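Ceveo pattern cards: README

Scans and notes for the drawing patterns used in the Ceveo evening art group. Compiled by Aleksandra Dudek, with redraws by Szymon Sowa.

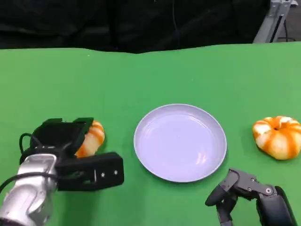
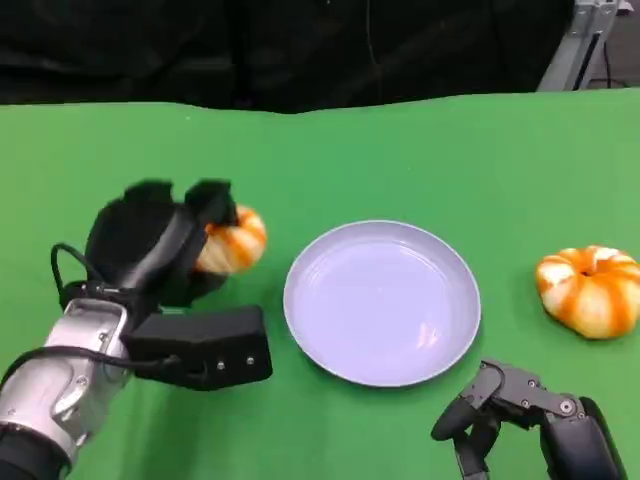
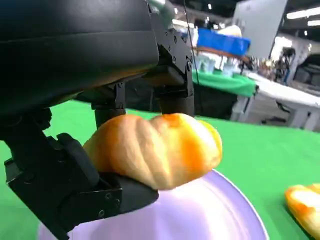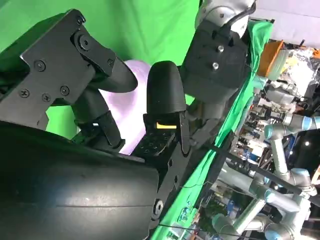

Contents

cards/ holds 22 step-by-step cards, one pattern each, saved as PNG and SVG. No card has more than 6 steps.
tiles/ holds 50 finished tiles drawn by members in pen and pencil.
names.csv lists the pattern name, who drew it first and the card number.

Naming

We kept the names people gave their patterns, spelling included. Pruseck is the woven border. Kustov is the one with the curled leaves. It was called Hook until April and a few older tiles still say so on the back.

Known problems

Two cards (Zieliński and Kustov) have step 4 drawn upside down in the PNG. The SVG is right.
Pencil shading on the tiles scanned too pale. Kiran Rana has the originals if you need a better copy.

Use

Print, copy and teach from the cards as you like. For the tiles, please ask Simone Teixeira first.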